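Teaching the planner to leave the glasses alone

By the time Cormac Kinsella joined Plinley, the software could already close a gripper on almost any cup it was shown. What it couldn't do was decide which cup to go for first, or how to get there past everything else on the counter.

Kinsella runs the planning side of a project called Fedoruk. The team works from recordings made in ordinary kitchens with hand-held grippers, 142 sessions so far. Each one goes through a perception step that labels objects and estimates their position, then a planner that proposes a path for the fingers.

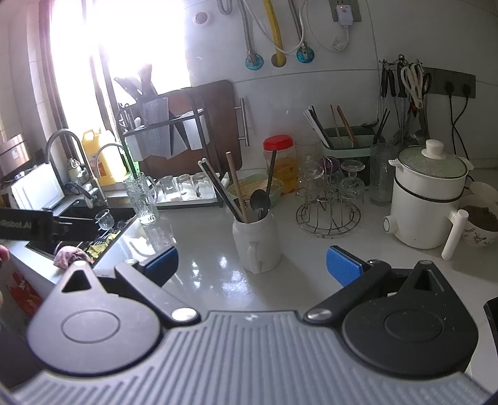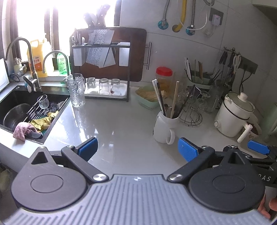
Clear glass, chopsticks and a bright window, from two views of the same kitchen.

Glass is the hard part. Depth estimates tend to go straight through it, and the planner then treats a stemmed glass as open space. The first fix was to add a margin to anything labeled as glass. That worked until the counter got crowded and the planner ran out of room and stopped.

The current version keeps 15 candidate paths alive and scores them again as new camera data comes in. If the label on an object is shaky, the score drops and the gripper slows down. The whole check has to finish in 24 milliseconds - any longer and the motion starts to stutter.

Kinsella spends much of his day in a replay tool the group wrote for itself. It lines up the recorded motion with the one the planner would have chosen and marks where they part. Most of the gaps are dull: a wrist turned early, a wider swing past a faucet. He reads through them anyway. The next release is due in October, with a new model for thin objects.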